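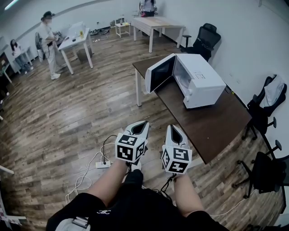 Gelia wrote under my last post that baking soda is a waste of time and I should just steam a bowl of water with lemon in it, then wipe. Okay, Gelia, I tried it!

Last updated December 5, 2018
2 min read

So, the microwave. Ours is the plain white kind, and it lives on the dark brown table with the white legs, with a black office chair shoved in behind it against the wall. I've had it on my list since August. Somebody's soup went off in there over the summer and the smell moved into everything, even my oatmeal.

I did half a lemon, squeezed, and then dropped the peel in too. Ran it for nine minutes total in short bursts (I got nervous about it boiling over) and let it sit with the door shut while I answered email. Most of the gunk came off with a paper towel. The ceiling took a second round, and there was one orange spot in the back corner that I ended up scraping with an old Raler card.

A couple of other things:

Leave the door wide open when you're finished. I mean all the way, for a good hour. I used to close it right up and then wonder why it smelled like a wet sponge the next day.

Wash the glass plate in the sink like a regular dish. I skipped this for way too long, and the bottom of it was so gross!

Next up is the drawer with all the takeout menus. I already found three kinds of soy sauce in there and a key I don't recognize.

9 comments
87 shares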